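Plier le linge sur le lit ou sur la table ?
Forum Maison et quotidien > Linge, lessive, repassage

Clernosier
30 mai 2019
Bonjour à toutes et à tous ! Petite question bête mais qui nous occupe depuis le déménagement : vous pliez où, vous ? Avant j'avais une grande table dans le séjour, je vidais la panière dessus et c'était réglé. Maintenant j'ai une table ronde ridicule où une chemise tient à peine, les manches pendent de chaque côté. Du coup je me rabats sur le lit, et au bout d'un quart d'heure j'ai le dos en compote. Je précise que je ne repasse presque rien, donc si c'est mal plié ça se voit tout de suite.

Saengthong
Sur le lit, toujours. Je fais d'abord le lit bien à plat, sans couette, et je plie directement sur le drap. Pour le dos, à genoux sur un coussin au pied du lit, ça change la vie !

Jaltov
Ah non, pas d'accord du tout. Le lit c'est mou, le tissu s'enfonce, on lisse avec la main et le pli repart aussitôt. J'ai travaillé 3 ans dans un pressing et on pliait debout, sur du dur, à hauteur de hanches. Une planche à repasser réglée assez haut fait très bien l'affaire, même si on ne branche jamais le fer.

Clernosier
@Jaltov la planche j'ai essayé, mais c'est étroit pour les draps housses (ma bête noire). @Saengthong à genoux, pourquoi pas, j'ai du parquet, il me faudra un gros coussin.

Andunel
Je suis team lit aussi, avec une nuance : tout dépend de ce qu'on plie. Les serviettes et les torchons, n'importe où, même sur les genoux devant la télé. Les chemises et les t-shirts, il faut de la place autour pour pouvoir étaler avant de commencer, et là le lit gagne haut la main.

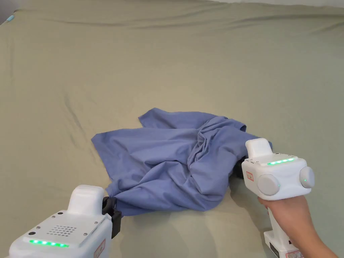 Les vêtements qui sortent du tambour en boule, je ne les plie jamais tout de suite. Je les pose au milieu du lit, je repère un coin et je tire doucement dessus, le reste se déroule presque tout seul. Avec un tissu tout entortillé d'un côté comme le bleu, là, je partirais du bout déjà à plat, puis je remonterais vers le paquet de plis en lissant avec le tranchant de la main. Et puis du bleu sur un drap vert sauge, on voit bien les bords ! Chez moi le drap est bleu marine et mes t-shirts noirs disparaissent dessus, je cherche l'ourlet à tâtons comme une idiote.

Jaltov
Bon, pour étaler je veux bien. Mais pour le pli final tu seras toujours mieux sur du dur. Et ton drap n'est jamais parfaitement tendu, il fait des vagues dessous.

Andunel
Des petites vagues molles, ça ne marque pas un t-shirt, faut pas exagérer. On ne présente pas le linge en vitrine !

Saengthong
Moi je fais les deux depuis décembre : j'ai récupéré une chute de contreplaqué, 40 cm de large, que je pose sur le lit. J'étale à côté, je plie dessus. Et elle se range derrière l'armoire.

Jaltov
Ça par contre c'est malin. Ponce bien les bords, sinon tu vas tirer des fils sur les mailles fines.

Saengthong
Déjà fait, après avoir flingué un gilet...

Clernosier
La planche sur le lit, j'adopte ! J'ai un fond de tiroir qui traîne à la cave, ça devrait aller. Et pour les draps housses, quelqu'un a une méthode qui marche pour de vrai ? Moi ça finit roulé en boudin au fond du placard.

Andunel
Les coins les uns dans les autres, debout, les mains dedans comme des marionnettes, et après seulement tu poses sur le lit. Le côté élastique, tu le rabats vers l'intérieur.

Jaltov
Pareil, sauf que je pose sur la table ;)

Clernosier
Merci ! J'essaie ce soir, il y en a deux qui attendent sur l'étendoir.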